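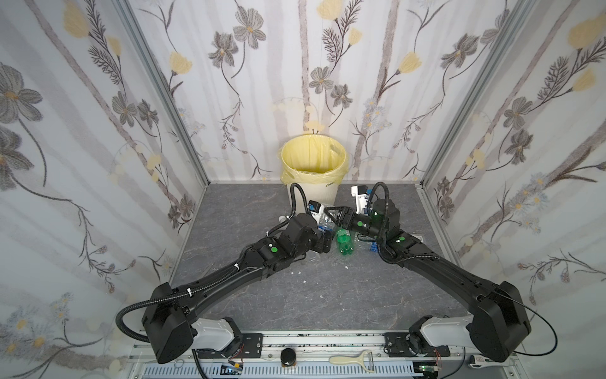 Getting the kit clean after a Sunday-league kind of match

I wash for a soccer team. I never signed up for it, I just own the biggest washer, and after one muddy game in my second season the whole bag of shirts came home in my trunk and has been coming home with me ever since. Sixteen-year-olds can do things to white socks that you would not believe! So these are the things I do now, after ruining a fair amount of polyester along the way.

Let the mud dry. I know, I know, you want to get it all in the water right away, and I did that for a whole season. Wet mud just smears and works its way in deeper. Hang the shirts over a fence or the porch rail overnight, then whack them together outside (wear something old) and brush off what's left with a stiff nail brush. Half the job is done before you've used any water at all.

Grass stains are different and you don't want to leave them. I dab on a little white vinegar mixed with the same amount of water, wait 30 minutes, then rub in plain liquid detergent with my fingers. Olga Sarmiento, whose twins play left back and left wing, swears by dish soap. I tried it, and it does work, but I rinsed one pair of shorts for what felt like an entire evening and there were still suds. If you go that way, use a tiny drop. Tiny!

Turn the shirts inside out before they go in. The numbers crack otherwise. Ours were printed by Purnik and they're decent numbers, but I tumble-dried a batch on high one August and the goalkeeper spent the fall wearing something that looked like a 1 if you squinted. Cold wash, inside out, no softener, line dry. Softener leaves a coating on that shiny sports fabric and then it holds on to the smell, and you know which smell I mean.

For the smell itself, soak everything in a tub of cold water with a cup of vinegar for an hour before the wash. Baking soda is good too but do it in a separate soak. I used to pour both in together because I liked the fizz (it made me feel like I was getting somewhere) and all you end up with is slightly salty water.

Boots and shin guards

Knock the soles together as soon as you're off the grass. Then take the insoles out, every time, and pull the laces loose so the tongue can flop forward. Stuff the boots with newspaper and change the paper once before bed. Please don't put them on the radiator or in front of the heater. I did that to a nearly new pair and the sole came away at the toe like a mouth opening. My son still brings it up.

An old toothbrush is the best thing for the stud threads if yours screw out. Dry them well, put a dab of petroleum jelly on the thread, and they'll come out again in spring without pliers. Keep the little wrench on a ring with your car keys. I have bought four of those wrenches.

Shin guards I wash in the sink with dish soap, sleeves off, and then they lie flat on a towel by an open window. The sleeves can go in with the socks. Rosalía Moya freezes hers in a bag overnight to kill the smell, and I have to report that mine smelled just the same once they thawed out.
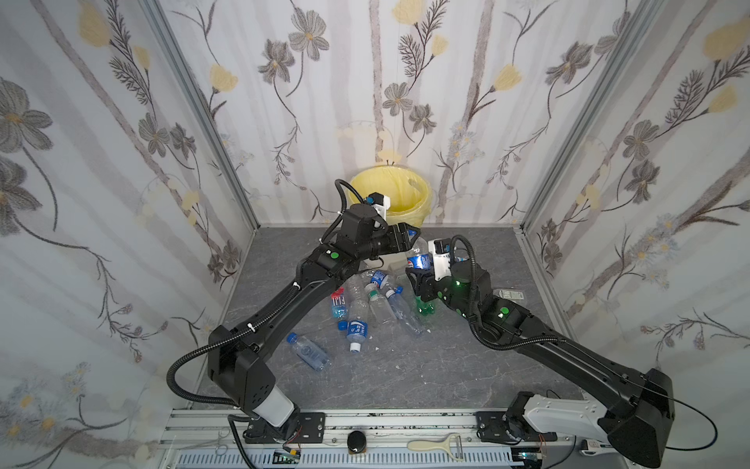
Water bottles that don't taste like last month

This goes for the squeeze kind with the pull-up top. Take the top apart completely, including the rubber ring, and get the ring out with a wooden toothpick so you don't nick it. Warm water, a spoonful of baking soda, leave it while you make dinner, then a bottle brush. If there are black specks inside the spout, throw the top away. You can usually buy just the top, and Carrasco (the hardware store by me, very patient people) keeps a basket of them next to the register.

Store them with the tops off! If you remember only one thing about bottles, make it that one. Mine stand upside down on a cooling rack that I gave up on ever baking with.

Put a name on each one with a paint pen, on the bottom, and let it dry a full day. Tape comes off. Stickers come off and block the drain.

Socks, bibs and the big bag

Pin socks in pairs before they go in the wash, or use a mesh bag per player if you have the patience. Bonifacio Cuesta, our coach, thinks I'm fussy about this. He has also turned up at a game in one navy sock and one black one, so there you go.

Practice bibs can take a hot wash if the tag says so, and they need it, because everybody wears everybody else's. I do them as their own load and they're dry in an hour on a breezy day.

The bag is the thing people forget. Turn it upside down and shake it over the grass, wipe the inside with a cloth and a bit of vinegar water, and leave it wide open until it's totally dry. I found an orange in ours once. I think it was an orange.

Last, keep a small box in the trunk: spare laces, safety pins, a nail brush, two old towels, a roll of trash bags for the muddy stuff, and a dry pair of socks for yourself. The dry socks are the item I use most. Next time I'll write up what I do with the goalie gloves, which are a whole other business and currently hanging in my shower.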